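Moving a Pastry from Mat to Plate: Does More Sim Data Help?
Project report, Petek group. Mercy Magesa, Wafula Mfinanga, Lilian Temba

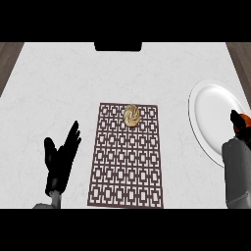
Fig. 1. Simulated counter with the pastry on the lattice placemat, the empty plate at right, both arms in view.

1. What we did
Task is pick up the pastry, put it on the plate. Two arms, all in simulation, no real hardware this term. We wanted to know if a policy trained on lots of generated demos beats one trained on a smaller set a person checked by hand. Our advisor Ultan Madigan suggested the comparison after our first idea (folding a napkin) went nowhere.

2. Data
Set A: 1,021 generated demos, unfiltered. Set B: 473 demos, a subset of A, kept after Lilian and Wafula watched the replays. Rule for keeping one was simple. Pastry ends on the plate, arm doesn't drag the mat. Disagreements went to Mercy. Start position of the pastry is randomized over the mat, plate position also moves a little. Mat pattern stays the same in every episode, which we should of varied, see section 5.

3. Training
Same network for both, same learning rate, same number of steps. Camera images plus joint angles in, joint targets out. Trained on the Plandholm cluster. First run of A crashed overnight and we restarted from scratch, not from the checkpoint. Code for the replay viewer came from Faraji Mbwambo, thanks again.

4. Results
1,000 test episodes per policy, same seeds. B did better than A. Most of the gap is in the grasp. A tends to close early and push the pastry toward the back of the counter, then keeps going to the plate with nothing in the hand. B does this too but less. Once the pastry is held the two policies look about the same, placing is the easy half.

Starts near the far edge of the mat were worst for both. Reach is longer there and the demos are thin in that area. Drops at the plate rim happened mainly when the plate was shifted outward.

5. Problems
- One training seed per set. Not enough, we know.
- A is bigger AND messier so we cant fully seperate the two effects. Need a random 473 from A as a third set.
- Only one mat, one pastry.
- Contact settings for the pastry are a guess. It is stiffer than real bread.

6. Next
Random subset run first, in June if we get cluster time. Then new mats. Wafula wants to try the other arm steadying the plate, not started yet.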